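Onthorpe Bathroom Fittings Set

README, September release

Contents
What's in the set
How the files are laid out
Field notes
How the measurements were taken
Colour and finish
Known problems
Pictures
Using the set
Changes since the last release

What's in the set

Welcome, and thanks for downloading! This is an open collection of measurements and short written notes for domestic bathroom fittings: baths, basins, shower trays, vanity tops and the taps and wastes that go with them. It holds 909 fittings in 21 categories, and every one was measured by hand with the same kit. If you've ever tried to work out whether a basin will clear a door swing from a brochure drawing the size of a postage stamp, you'll know why we wanted to make it.

The name comes from Onthorpe, where the first batch was measured in a secondhand building yard. Later batches came from Cisstead (mostly shower trays, and some wonderful old corner baths) and from the Bererow showroom, which let us crawl behind its display walls with a tape and a torch. We had a great time.

How the files are laid out

Each category has its own folder, and each folder has one table called fittings and one called notes. The two are joined on fitting_id. Tables are comma separated, with a header row, saved as UTF-8. There's nothing to install, and they open happily in any spreadsheet program.

A third table, ranges, sits at the top level. It groups fittings sold as a matching suite, so you can pull out every piece in the Bellini range (bath, basin, pedestal, the lot) with a single filter. Bellini is the most complete suite we have and a good place to start poking around.

Field notes

fitting_id: a short code, unique across the whole set. Codes are never reused, even when an entry is withdrawn.

length_mm, width_mm, height_mm: overall outside size in whole millimetres. For baths, height is from finished floor to the top of the rim with the feet wound to the middle of their travel.

rim_mm: width of the rim at its narrowest point. Very handy if you're planning a screen, as many of them need a flat landing to sit on.

waste_x_mm, waste_y_mm: centre of the waste outlet, measured from the back left corner as you face the fitting. Please read the part about handed baths under Known problems before you use these.

tap_holes: number of holes drilled, or zero. Knockouts that haven't been opened are listed separately under knockouts.

fill_l: litres to the overflow with nobody in the bath. Blank for shower trays.

material: acrylic, steel, cast iron, vitreous china, stone resin, timber or other. Where the label was missing and we couldn't be sure, the value is unknown.

finish: see Colour and finish.

condition: new, display or used. Used fittings may be slightly out of true, particularly older cast iron.

How the measurements were taken

Two people measured each fitting separately and wrote the results on paper without comparing. If the numbers differed by more than 5 mm in any direction, both people measured again. If they matched to within that limit, we took the average and moved on to the next one.

Fill volume was done with a flow meter on a garden hose. It's slow work, and we'd recommend gumboots. We filled 400 baths and basins this way; the remaining volumes are worked out from the inside dimensions, and those rows have calc in the fill_method column so you can leave them out if you'd like measured figures only.

Colour and finish

This was our favourite part to put together. Plain white makes up most of the set, but the older suites are a treat: avocado, primrose, a dusky pink, and one deep burgundy basin from Cisstead that everyone wanted to take home. Colours were matched by eye under daylight against a printed fan of swatches, and the swatch name is what appears in the colour column. Treat it as a friendly guide. It won't be close enough for ordering touch-up enamel.

Finish is gloss, satin, matt or textured. Anti-slip bases are recorded in their own column, grip, as full, part or none.

Known problems

Handed baths. Left-hand and right-hand versions of the same bath have separate rows. In the Cisstead batch, some were measured facing the wrong way, so waste_x_mm needs to be taken away from length_mm. Affected rows are marked flip.

Pedestals. Basin heights in the Onthorpe batch don't include the pedestal. Everywhere else they do.

Blank rims. Freestanding tubs with a rolled edge have no rim_mm value. A proper way of measuring them would be a very welcome contribution!

Pictures

Pictures sit in the pictures folder and aren't joined to the tables. Feel free to use them in slides, class handouts and so on under the same terms as the data. 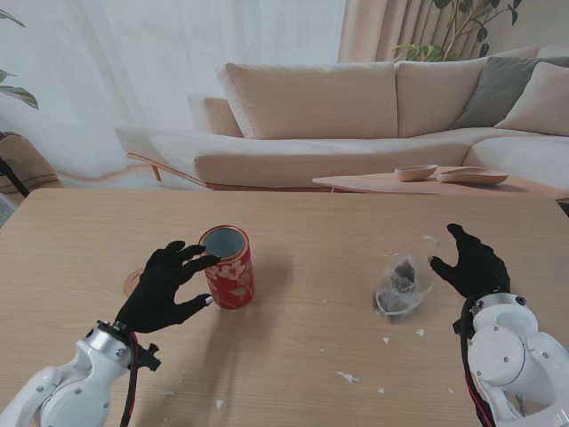
Red floral can on a light wooden table.

Using the set

Students have used it for room planning exercises, and we've heard from a couple of plumbers who keep the waste positions on their phones. It would also suit anyone writing a layout tool, fitting out a granny flat or trying to match a single replacement basin to a suite that's long gone from the shops.

Please don't cut a benchtop or drill a floor from these figures alone. Makers change their moulds, and the fitting in front of you is the one that counts.

You're free to copy, change and share everything, provided you credit the Onthorpe Bathroom Fittings Set and say which release you used.

Changes since the last release

Added the Bererow batch, including all its stone resin basins.
Added the grip column.
Split vanity tops from basins.
Fixed swapped length and width on several square shower trays where the difference was small enough to slip past us.
Renamed plug_x and plug_y to waste_x_mm and waste_y_mm. Old scripts will need a quick edit.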